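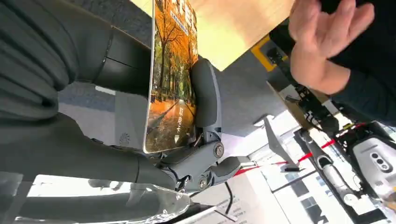 Why is the Sina white glaze crawling on the big bowls when it sits perfectly well on the test tiles?
The glaze is going on too thick inside the foot and under the rim, and the bowls are being glazed before the bisque dust has been washed off. The tiles are dipped once, quickly, and they have been sponged first.

Friday, June. Started 8.40.

Opened the kiln from the last firing. Top temperature on the controller was 1053, which is where we wanted it. The witness cone on the middle shelf was bent a little further than the one at the bottom, same as the last two firings. I still think the bottom element is tired. Kenji wants to measure the resistance before we order a new one, so that is down for next week.

What came out:

Bowls, Sina white, all from the red clay. Three have crawled badly, with bare patches inside near the foot. The others are sound. The bare patches have rolled, rounded edges, so the glaze had pulled back before it melted. Pinholes on one rim, which I am treating as a separate problem.

Tiles, Sina white, same bucket. All fine. Smooth, a bit glassier on the tile with two dips.

Mugs, Cui green. Good. The green breaks to brown on the handles, and Hanyu Fan would like it left exactly as it is. No changes to Cui.

Went back over the glazing notes for the bowls. The bucket had been standing all week and was stirred but not sieved. No specific gravity written down, which is my fault. The bowls came straight off the rack, where they had been sitting next to the sanding bench. I wiped a finger round the inside of a spare one and it came up pink with dust.

Plan for the next lot: seven bowls, all the same clay and the same shape, all from the same bisque. Two as we did them before, no sponge, thick glaze. Two sponged, thick glaze. Two sponged, glaze thinned and sieved. One not sponged, thinned glaze. I would have liked two of that last one but we haven't got another bowl without a chip in the foot.

10.15. Weighed out a fresh batch of Sina white, 607 g dry. Frit from the Zernix tub, the newer one, lid marked with tape. China clay, whiting and a small amount of bentonite as on the recipe card in the tin. Added the powder to the water and left it to slake for an hour before touching it. Put through the 80 mesh twice. Very little left on the sieve the second time.

One thing about the recipe. The card gives all the clay as raw china clay. That is a fair amount of raw clay for a glaze going on bisque, and it shrinks as it dries. Kenji has suggested calcining half of it. I'd rather find out what sponging and thinning do first and change the recipe afterwards, otherwise we won't know which one fixed it.

11.50. Sponged four bowls under the tap with a clean sponge, then stood them upside down on the wire rack. Leaving them over lunch. They must be properly dry before glazing or they won't take up an even coat.
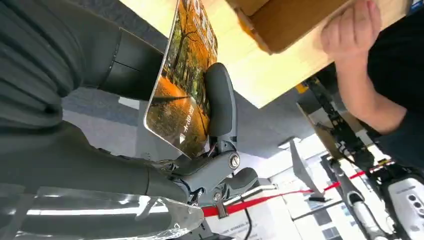
2.20. Glazed all of them. Count of three in the bucket for each, poured out with a twist of the wrist, drips touched off with a brush. Foot rings waxed beforehand with the Savito wax. It goes on thinner than the old stuff and you have to look for it against the light. I went round each foot twice.

Checked for cracks in the dry coat after half an hour. Fine cracks inside both of the unsponged thick ones, mostly where the wall turns into the base. One short crack in a sponged thick one. Nothing that I can find in the thinned ones. Rubbed nothing down. On a normal day I would rub the cracks closed with a fingertip, but that would spoil the comparison.

Numbered underneath in iron oxide, in the order listed in the plan.

Packing: thick ones and thinned ones mixed across the middle shelf so that the cooler bottom doesn't confuse things. Cui mugs on top. Nothing on the bottom shelf except the cone and a few tiles from Hanyu's clay tests, which are unglazed and won't mind.

Same programme as before, with a slower climb to start with. Set to come on at 9 tonight.

Still to do:
Specific gravity of the thinned bucket, and write it on the lid this time.
Move the bisque rack away from the sanding bench, or hang a sheet over it.
Kenji to bring the meter for the element.
Order bentonite, nearly out.
Look at the pinholed rim again under the lamp. Could be a scratch in the clay.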